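Lists > Clulov Knitters > Archive > Yarn care and storage

Subject: Re: Washing thrift store sweaters before unraveling
Date: Aug 8, 2024

On the Clulov list, a member wrote:

> I picked up a bag of sweaters at the Resell on Flores and want to
> take them apart for the yarn. Two are wool, one is 100 percent
> cotton and one has no tag. Do you wash first or unravel first?
> My last try was a mess. I got short pieces, none longer than my
> arm, and I gave up after one sleeve. Also, how do you get the
> kinks out? I don't own a swift.

I wash first. A store sweater has been through a lot of hands and I don't want the dust on my lap. Cool water, a little dish soap, no wringing. Roll it in a towel and lay it flat overnight. If you are worried about moths, put the wool ones in the freezer in a sealed bag before you bring them near your other yarn. I leave mine in for 8 days, take them out for one, and put them back for another 8.

The short pieces come from the seams. Turn the sweater inside out and look at the side seam. If it looks like a chain or a braid with a clean edge on both sides, the panels were knit to shape and you will get long lengths. If you see a zigzag of thin thread over a raw edge, the panels were cut out of a big sheet of fabric, and every row ends at the cut. Nothing you do will fix that. I check in the store now and put those back on the rack.

For the good ones, take the collar off first, then the sleeves, then the sides. Snip the chain at one end and pull. Sometimes it runs the whole way and sometimes you pick at it for an hour. Unravel from the top down, starting at the bind-off edge of each piece. Ribbing is slower than plain knitting and tends to snag where it meets the body. 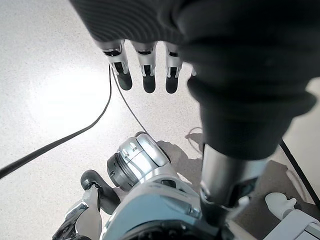
For the kinks, wind the yarn around the back of a chair, tie it loosely in four places, and soak it in lukewarm water until it sinks. Squeeze it out and hang it from a shower rod. I don't hang a weight on wool. Cotton stays a bit wavy whatever you do, and it doesn't matter once it is knit up again.

The one with no tag: snip an inch, hold it in tweezers over the sink and light it. Wool smells like burnt hair and goes out. Acrylic melts into a hard bead.

I got 13 balls out of a men's extra large last winter and used most of it for the Girnach vest, size 42. The shoulders came out a little wide. If anyone has the corrected chart for the back neck, please send it to the list, as the link in the September message is dead.

>> Does the library still lend the ball winder?

Yes, but you have to ask at the desk. The clamp is worn, so take a scrap of cardboard to put under it.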